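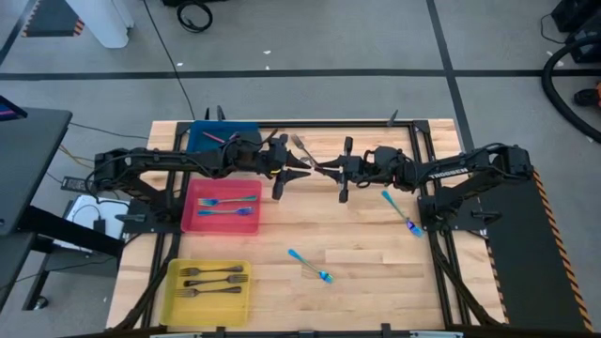

Fork sorting with the two-arm station, as seen by the head camera.

Wrist camera or head camera for comparing gripper fingers on thin cutlery?
Posted by Bożena Michalski, 18 October 2018

Our laboratory is evaluating two finger designs on a pair of Trossen arms. Forks are to be sorted into trays, with 50 attempts per design. May the head camera serve as the sole record, or should the wrist views also be kept?
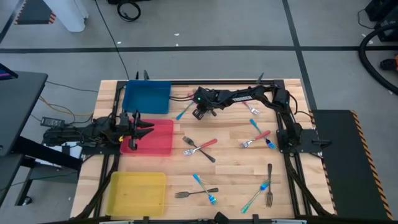
Mixed forks on the table, with several crossing one another.

Henryk Szewczyk

Both should be kept. The head view establishes which fork was attempted and where the trays stood. It is a poor guide to fingertip alignment, particularly where one handle lies across another. Crossed forks should be scored separately from single ones.
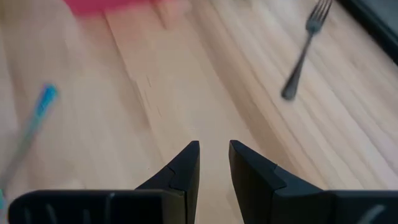

Wrist view with the fingers open and a fork to the upper right.

Please note that wrist images blur when the arm is moving. We ask our operators to pause for 2 seconds above each fork before closing.

Damian Śliwiński

Just use the head camera. It worked for us.

Godelieve Mertens

I would support the first reply. At Rusham we also repeat part of the trial with hand tools — pliers in particular — as fingers that suit a flat handle may not suit a thick one.

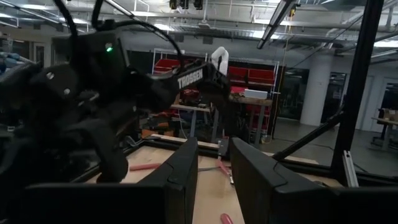
The same scoring sheet may be used for both sets, provided that the finger design is entered on every line. Forty attempts with tools were sufficient for our purposes.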